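Newsroom > Press Releases > Standards and Safety

Clasulier Publishes Working Rules for Tabletop Robot Testing

Open document sets out how to arrange, run and report block-pushing trials; Kekeo and Pollock labs sign on for first year

STUTVILLE — Clasulier, an independent test house for small robot arms, today released the first edition of its Tabletop Practice Rules, a plain-language document covering how contact tasks on a flat surface should be set up, run, stopped and written up. The rules are free to download and may be copied or adapted by any lab, school or manufacturer.

The document applies to light arms working over a table or board, where the tool touches objects in order to move them. It does not cover mobile robots, arms sharing a work cell with moving vehicles, or machines rated for heavy loads. Existing safety law and the arm maker's own manual take priority wherever the two overlap with the new rules.

Clasulier began drafting in March after comparing written reports from several of its own clients. Many of the reports described what sounded like the same task, moving a named block to a named place, but left out details that would let another group repeat it. Some did not give the starting layout. Others reported a success rate without saying what had been counted as a success. In a few cases a person had reset the blocks partway through a run and the report did not mention it.

The first edition is 52 pages long, including forms. It is divided into four parts: the work surface, the objects, the run, and the record.

The work surface

Part one asks that the surface be flat, fixed to its base and checked before each session. Test operators must note the material, the outside dimensions and any joint or seam that a block might catch on. Wood is allowed, as are plastic and metal, but a lab may not change surfaces within a reported series. If a board is sanded, refinished or replaced, the series ends and a new one begins.

The rules also ask for a marked boundary. A block that leaves the boundary is recorded as out, and the run is stopped. Operators may not nudge it back with a hand or a tool and carry on. This was already common practice at several labs, though it was seldom written down.

Lighting is treated briefly. Labs are asked to keep it the same through a series and to state whether daylight reaches the table. Window shades count as a change if they are opened or closed between runs.

The objects

Part two deals with the blocks. A standard set should include shapes that roll, shapes that slide and shapes that turn when pushed off center. Colors should repeat across shapes, and at least one shape should repeat across colors, so that an instruction such as "move the red star" cannot be followed by color alone or by shape alone.

The starting layout must be recorded before the arm moves. Blocks should be spread out so that the tool can reach a side of each one, unless the trial is meant to test crowding. The tool itself must start clear of every block, and its starting height is entered on the form.
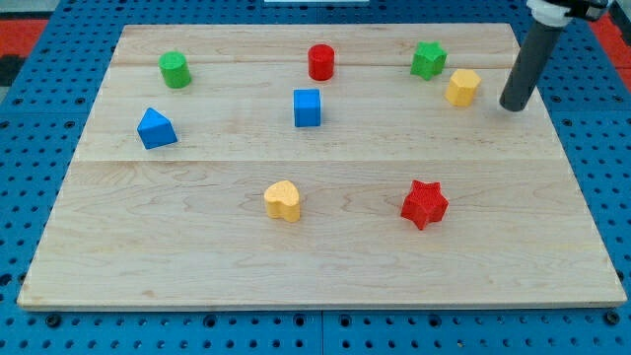
Kekeo said in a written comment that the layout section was the part its own staff argued over the most. The lab had wanted fixed positions for every block, taken from a printed grid, and still believes that fixed positions make results easier to compare. It accepted the final wording, which allows either fixed or scattered layouts, on the condition that every report say which was used. Kekeo added that it would like the second edition to include a small number of shared layouts that all labs run at least once.

Clasulier has agreed to consider shared layouts for the next edition. For now, labs using scattered layouts must keep an overhead or angled picture of each start position and make it available on request. A written description is not accepted in place of a picture.

Worn or damaged blocks are covered as well. Edges round off with use, and a block with rounded edges does not slide the way a new one does. Sets must be inspected every 200 runs. A block with a chip, a crack or a visibly worn corner is taken out, and the date of the change goes in the log. Spare blocks should come from the same supplier and the same material.

The run

Part three is the longest. It sets a limit of 60 seconds for a single-block instruction, after which the run is scored as incomplete. Labs may use a longer limit for instructions with several steps, provided that the limit is chosen in advance and printed beside the result.

Before the first run of a session, the operator must test the stop button with the arm moving at its slowest setting. The operator then confirms that hands, cables and loose tools are outside the reach of the arm. During a run, one person is named as operator and stays within reach of the stop button. A second person may watch but may not reset blocks, speak instructions or handle the controls.

Speed and force limits are left to each lab, within the limits given by the arm maker, but they must be stated. The rules advise starting low. A rounded tool tip is recommended for pushing tasks. Pointed or sharp-edged tips are not allowed under the rules, even behind a guard.

If the tool presses down on top of a block, the run is stopped and scored as a fault. The same applies if the tool drags along the surface. Labs had asked whether a light touch on the board should count. The final text says that a touch is recorded and the run goes on, while a drag ends it. The difference is defined by whether the tool is still in contact when it begins to travel sideways.

Resets between runs may be done by hand or by the arm. Hand resets require the arm to be in a stopped state, with motor power off — a pause in software is not enough.

The record

Part four covers reporting. A lab that claims to follow the rules must report at least 100 runs for each task and must include every run made under the stated conditions. Runs may be left out only for a power failure or an equipment fault, and each one left out must be listed with its cause. Success is defined before the series begins, in a single sentence that a reader outside the lab could apply.

Reports must also state how often a person stepped in. Clasulier considers this the most useful single figure for a buyer or a school comparing systems, and it is the one most often missing from the material the company receives.

There is no certificate, badge or seal attached to the first edition. A lab may state that it follows the Tabletop Practice Rules if its forms are complete and available to anyone who asks. Clasulier will not audit labs during the first year, but it will publish corrections if a report carrying the statement is found to be incomplete.

Adoption and next steps

Kekeo and Pollock will use the rules for all new pushing trials beginning in September. Pollock will also run a repeat series at its own site, using objects and forms supplied by Clasulier, to see how closely two labs can match each other when both follow the same text. Results from both sites will be released together, whether or not they agree.

Comments on the first edition will be accepted through February. Clasulier is asking in particular for remarks on three points: the time limit for single-block instructions, the definition of a drag, and the inspection interval for block sets. Comments will be posted in full with the sender's permission. A second edition is planned for the following spring.

The rules, the blank forms and a short change log can be downloaded from the standards section of the Clasulier website. Printed copies are available at cost from the Stutville office.

About Clasulier

Clasulier tests small robot arms and tabletop equipment for manufacturers, schools and research labs. The company is based in Stutville and does not build or sell robots.

Contact: Clasulier Press Office, Stutville | © Clasulier. All rights reserved. | Back to top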